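Do You Need a Tray for Everything?

Every few months the home blogs decide we are all one purchase away from a tidy house. Last year it was baskets. This February it is trays. Put it on a tray, they say, and it stops being clutter and becomes a "station." A coffee station, a mail station, a drinks station. I have my doubts, and I had them before I spent a month trying it.

What set me off was a post on the Nillis newsletter claiming that a flat surface without a tray "invites mess." My flat surfaces have never needed an invitation. The writer said she had cleared 803 items out of her kitchen this way. I would love to know who was counting, and whether each toothpick got its own number.

Still, I figured I should try it before complaining. I skipped the Prantl tray everybody links to (walnut, handles, priced like a small appliance) and used plain plastic.

The coffee station

Lasted 4 days. The sugar jar, the filters and the scoop all went on the tray, and then every time I wanted to wipe the counter I had to lift the whole business and find somewhere to put it down. Before, I just slid the jar over. I also found out how much ground coffee can collect along a rim.

The mail station

Worse. Mail on a tray looks handled. It sat there looking so organized that I forgot to open any of it, including a water bill. My old system was a pile by the door that annoyed me until I dealt with it -- ugly, but the bills got paid.

The drinks station

I expected to hate this one most. My friend Emiliano Meléndez swears by his, but he has people over all the time and I mostly have myself. What I will grant is that small soda bottles are a nuisance on a bare surface and a rim is some use there. Lay one on its side and the tray at least gives it an edge to bump into. White plastic was a poor choice, though, if you care about looks. Smudges and scuffs show up on it, and a bright red Coke bottle next to them doesn't help.

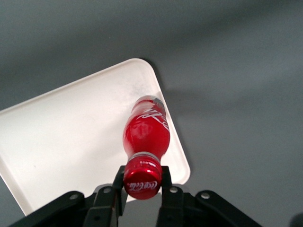

So what am I keeping?

One tray, for drinks, and only when there is more than one person drinking. The coffee things are back on the counter where I can shove them around. The mail is back in its pile.

I did look at the Tomness set, which comes with 5 trays that nest inside each other. The page has about 1,000 glowing reviews and I read far too many of them. Plenty were written the day the box showed up. I'd like to hear from those folks again after they've tried to wipe under all five.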